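**Wangate Shared Workshop — Bench Robot Inspection Record**

Date of inspection: December 24, 2018
Location: Pleltdale unit, rear bench
Equipment: table-mounted robot arm with two-finger gripper, keyboard-pressing build
Type of inspection: full check before unattended running is considered
Previous inspection: June, arm only, before the gripper was fitted

Entries are marked Pass, Action or Not applicable. An item marked Action must be cleared and initialled in the bench book before the arm is next powered.

## 1. Mounting and work surface

- [x] Base clamps tight, no movement when the arm is pushed by hand — **Pass**
- [x] Table level and locked to the wall bracket — **Pass**
- [ ] Reach boundary marked on the floor — **Action**

Comment: The tape on the window side has lifted and must be replaced. The boundary stands at 90 cm from the table edge and should stay there, even though members have asked for it to be brought in.

## 2. Power and emergency stop

- [x] Stop button within reach of the operator's chair — **Pass**
- [x] Stop button cuts power to the arm and to the gripper — **Pass**
- [x] Supply fed from the 230 V socket with its own residual current device — **Pass**
- [ ] Plug labelled with test date — **Action**

Comment: The stop was pressed 8 times with the arm in different positions. On each occasion the arm lost power and sank slowly. Operators are reminded that it does not hold itself up once power is removed, and that hands must be clear before the button is tested.

## 3. Cables

- [x] Outer covering of all arm cables undamaged — **Pass**
- [ ] Cables clear of the joints through the full range of movement — **Action**
- [ ] Gripper wires tied back — **Action**

Comment: The gripper wires are to be gathered into one sleeve and fixed at the wrist, with enough slack for a full turn. Tape is not accepted as a permanent fixing. The same remark was made about the Cao build on the next bench and has been dealt with there.

## 4. Gripper

- [x] Screws on the finger plates tight — **Pass**
- [x] Fingers open and close without sticking — **Pass**
- [x] Closing force set to the lowest value that does the job — **Pass**
- [ ] Spare finger parts stored in a marked box — **Action**

Comment: Metal jaw edges can nip the skin. Fingers must not be placed between the jaws for any adjustment while the arm is powered.

## 5. Software limits

- [x] Speed limit set and saved — **Pass**
- [x] Lowest permitted height set above the table — **Pass**
- [ ] Limits kept after a restart — **Action**

Comment: The Zernenon control program returned to its default speed after one restart. Until this is put right, the operator shall read the limits aloud from the screen before each session. The test routine of 181 key presses may be run only with a person seated at the stop button.

## 6. Outcome

Attended running is permitted once sections 1 to 3 are cleared. Unattended running is refused — the matter will be looked at again when section 5 has been closed. 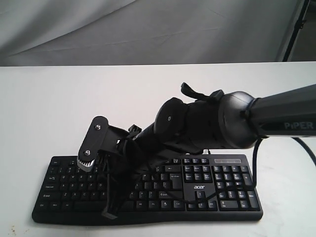 May the keyboard be swapped or moved while the arm is powered but standing still?

The arm must be switched off at the stop button and allowed to settle before anyone reaches under it, including for a change of keyboard.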